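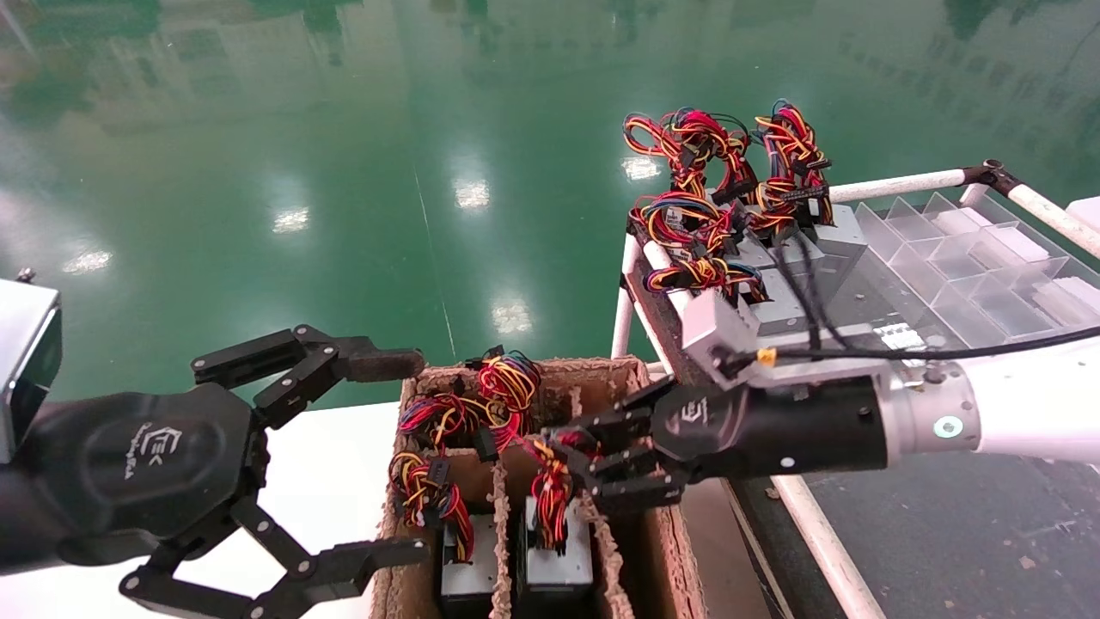
Notas para la charla: «Ruedas gordas, presiones bajas y mucha paciencia»
Encuentro de bici de montaña, sala pequeña, después del café

(Esperar a que se sienten los del fondo, que siempre llegan con el bocadillo a medias.)

Buenas tardes a todos, y gracias de verdad por meteros en una sala con el sol que hace fuera. Me llamo Sarmīte Lill, llevo media vida montando en bici y la otra media arreglando lo que rompo montando en bici, así que hoy os quiero hablar de una cosa que parece pequeñísima y que a mí me ha cambiado las salidas: la presión de los neumáticos.

Empezar por la anécdota de la Drakos. Mi primera bici gorda fue una Drakos de segunda mano, con cubiertas de 5 pulgadas, y el primer día la inflé como inflaba la de carretera de mi padre, hasta que la cubierta sonaba a tambor. Bajé la pista del embalse dando botes como una pelota de playa, llegué abajo con las muñecas molidas y convencida de que me habían timado. Fue en julio, hacía un calor espantoso y encima me había dejado el bidón en casa (esto contarlo despacio, que da pie a que alguien cuente la suya).

Pasar a los números, sin asustar. En tierra compacta yo ruedo a 9 psi. En arena o nieve bajo a 5, y si la nieve está recién caída y muy suelta, un poquito menos, con el ojo puesto en que no se pliegue el flanco al girar. Recordar que peso poco, y que alguien de noventa kilos con las alforjas llenas tiene que subir desde ahí. Insistir mucho en esto, porque la gente se apunta la cifra y se olvida del resto.

Enseñar el manómetro. El de la bomba de pie no vale por debajo de 15, la aguja ni se entera. Yo uso uno pequeño de baja presión, marca Kalix, que anda siempre perdido por la mochila. Pasarlo por la sala para que lo toquen, ¡y acordarme de pedirlo al final!

Prueba casera para quien no tenga manómetro: sentarse en la bici junto a una pared, con la ropa y el agua que se vaya a llevar, y pedirle a alguien que mire la rueda trasera. Se tiene que formar una arruguita en el flanco. Si salen varias y muy marcadas, sobra alegría y falta aire. Es un método de abuela, ya lo sé, pero me ha sacado de más de un apuro en aparcamientos perdidos.

Ahora el tubeless, y aquí me suelo enrollar, mirar el reloj. Pasé las ruedas a tubeless con unas llantas Skulent y tardé 2 tardes enteras en que el talón asentara. Lo que acabó funcionando fue montar primero una cámara, dejarla inflada toda la noche, sacar un solo lado de la cubierta y rematar con agua jabonosa y compresor. El líquido sellante, generoso, que en una cubierta así hay mucha goma que mojar. Y cinta nueva, por favor, que la cinta vieja es una lotería.

Preguntar quién ha hecho la ruta de Priltell. Si hay manos levantadas, dejar que hablen un rato. Si no, contarla yo: son unos 134 kilómetros entre dunas y pinar, se hace en tres días sin correr, y es donde mejor se nota todo esto, porque por la mañana pisas arena dura y por la tarde te hundes hasta el buje. Allí paro a quitar o poner aire más veces de las que confieso en casa. Un minuto de parada y la bici es otra, ¡de verdad que es otra!

Preguntas que suelen caer:

La horquilla con suspensión. Me gusta en piedra, en nieve no la echo de menos. Lo primero, ajustar bien las ruedas y salir unas cuantas veces; luego ya se gasta uno el dinero si quiere.

El desgaste. Rodar muy bajo por asfalto se come los tacos de los lados. Para los enlaces por carretera, subir la presión y llevar una bomba decente.

El peso. Sí, pesa. Se sube más despacio y se charla más.

Antes de soltarlos, recordar que a las cinco hay bicis en el patio para probar, con casco obligatorio. Recuperar el manómetro.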